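ホーム 見学記 道具 暮らし お問い合わせ
最終更新:9月
この記事は約4分で読めます

コルトベルグの暮らし道具見学会に行ってきました

駅前からバスに揺られて終点のひとつ手前で降り、坂をのぼりきったところにカーナム社の建物があります。台所や洗面まわりの小物を作っている会社で、年に一度、秋のはじめに一般の人を中に入れてくれるのです。去年は申し込みが遅れて入れず、今年こそはと受付開始の朝にパソコンの前に座って待っていました。おかげで午前の回に無事もぐりこめまして、もうそれだけで半分満足したような気持ちでした。

入場料は300円。お茶と小さな焼き菓子がついてこの値段ですから、ありがたいことです。午前の回の参加者は64人だそうで、親子連れもいれば、わたしのように一人で来てノートを抱えている人もいて、待合の椅子はすっかり埋まっていました。

案内をしてくださったのはメラニア・モロズさんという方で、声がよく通るうえに、質問をするとこちらが恐縮するほど丁寧に答えてくれます。最初の部屋は型の保管庫、次が色見本の部屋。棚に並んだ見本は399色あるとのことで、青緑だけでもずいぶんな幅があり、わたしはそこで完全に足が止まってしまいました。うちの洗面器がまさにその系統の色なのです。母が使っていたものを譲り受けてもうだいぶ経ちますが、光の入る朝に見ると今でもきれいだなあと思います。同じような色を探してみたものの、近いのが三つもあって、とうとう決めきれませんでした。

そのあとに通されたのが、わたしのいちばん楽しみにしていた片づけの部屋です。白い大きな台に、たらいや細々した品を置いて、日々の「ちょっと入れておく」「ちょっと出しておく」を考える場所だと聞きました。 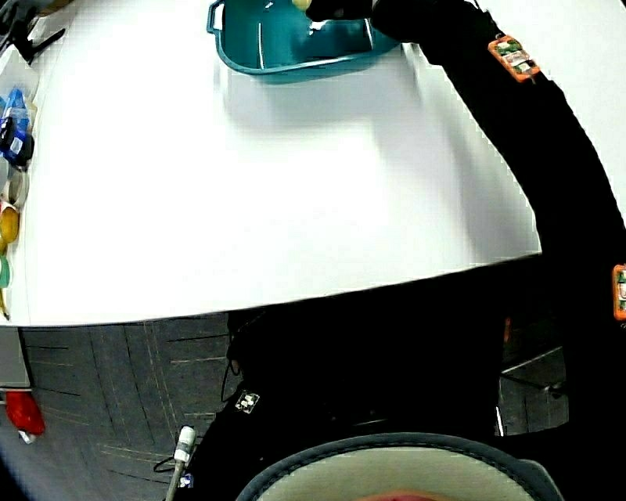
モロズさんによると、浅いたらいというのは案外むずかしい品なのだそうです。深ければたくさん入るけれど、底のものが見えなくなる。浅ければひと目で分かるかわりに、欲張るとすぐにあふれる。「うちに帰ったら、入れ物より先に、入れたいもののほうを台に出してみてください」と言われて、流しの下に押しこんである袋の山を思い出し、少々耳が痛くなりました。

縁の丸みの話もおもしろかったです。手を入れたときに手首の内側が当たるところなので、角が立っていると毎日のことだけに気になってくる、と。見本に触らせてもらうと、たしかに当たりがやわらかいのです。小さな持ち手の輪については、隣にいた年配のご婦人が「うちではここに紐を通して吊るすのよ」と教えてくださり、そこから皆さんの干し方自慢が始まって、しばらく見学が止まってしまいました。こういう時間がまた楽しいんですよね!

それから、丸いものは転がるのが困るという話も出ました。果物でも子どものボールでも、台に出しておくといつのまにか端へ寄っていきます。わが家ではレモンがよく冷蔵庫の裏へ消えるので、浅い入れ物をひとつ台所に置くことにしようと、ノートに大きく書いておきました。

最後は売店です。「サムデール」という定番の丸いたらいと、一まわり小さい「サイモン」というのがあって、両方を持ったり戻したり、レジの方には落ち着かない客に見えたことでしょう。結局サイモンを買いました。色は、さんざん迷ったあの青緑のうちの、いちばん明るいものです。

お茶の席では窓ぎわに座れて、坂の下の町並みをながめながら焼き菓子をいただきました。くるみ入りでした。帰りのバスは11時台を逃すと次までかなり空きますので、売店でゆっくりしたい方は先に時刻表を見ておくことをおすすめします。わたしは一本逃して、たらいを膝にのせたまま停留所のベンチで本を読んでいました。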